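3.2 Collecting demonstrations by hand

All demonstrations in this study were recorded with a hand-held gripper, without the robot arm present. The operator holds the tool by its handle, walks up to the table, and does the task as the arm is later expected to do it. A wide-angle camera on the tool records the fingers and the work surface together, so the policy sees the same kind of view in training and at run time. Each finger block carries a square marker, and the finger opening is computed from the two marker positions - no separate width sensor is used.

Cloth was the hardest of the object classes. Its shape is different at the start of every trial, and a grasp that is a little too high closes on nothing. Operators were asked to lower the open fingers on both sides of a raised fold and to pause briefly before closing. The pause gives the segmentation script a clear boundary between approach and grasp (Figure 4).

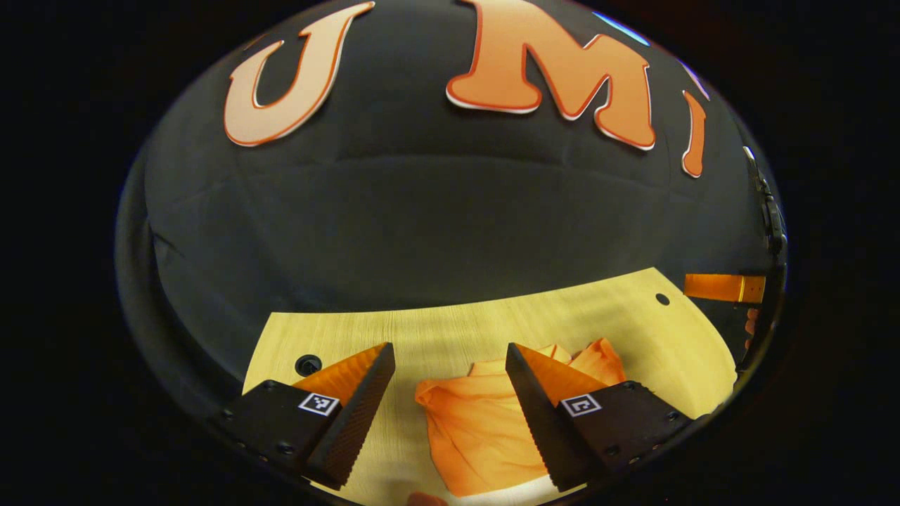 Photo and setup: Neema Laizer and Erick Nyanda, Rugemalira Laboratory

Figure 4. Operator's approach to an orange cloth on the wooden table, seen from the tool camera. The cloth lies between the open fingers and has not been pinched. The markers on the two finger blocks have different patterns.

Six operators took part. Each recorded 20 cloth demonstrations after a practice period of 14 minutes, which was not recorded. Between trials the operator picked up the cloth and dropped it again from a height of 40 cm. We did not smooth or arrange it afterward.

Fabric and finger panels of similar color were kept in the training set on purpose. In an early version of the Zetance pipeline, the policy used the color of the object as a shortcut for finding it, and it failed when something else in view had the same color. Backgrounds were also left as they were, including lettering on the backdrop.

A demonstration was dropped if either marker was lost for too long during the approach. This happened mostly when the operator rolled the wrist far to one side. Demonstrations with a missed first grasp were kept if the operator recovered without setting the tool down - Section 5.1 compares policies trained with and without them.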